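Is the Hopak a folk dance or a stage dance?

Posted by Usov, 30 October 2024

I just started Ukrainian dance at a studio in Humismont and I love it! My teacher says the hopak we learn is a stage version and that village dancing was different. So which one is the real hopak? We perform in February and I'd like to know what I'm dancing.

Skoryk
Both are real! The old hopak was improvised, mostly by men, with jumps and squats thrown in as the mood took them. The stage kind came later, with set patterns, women's parts and big group circles – that's what most studios teach. I've been dancing it for years and still get goosebumps when the music speeds up.

Brukov
stage one. squats are murder on the knees so warm up

Humismont_heel
Great topic! I'd add that the music is in 2/4 and usually gets faster, so practice slowly first. I set my metronome at 100 and only move up when my prysiadka stays low and my back stays straight.

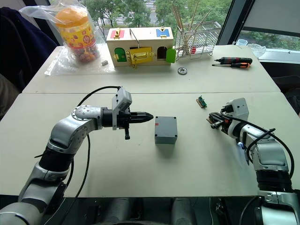 After that I go to 134, and it feels like flying – well, for the first minute. Also ask your teacher about the kolomyika, a circle dance from the west of Ukraine. It's lighter on the legs and so much fun in a big group. Good luck in February!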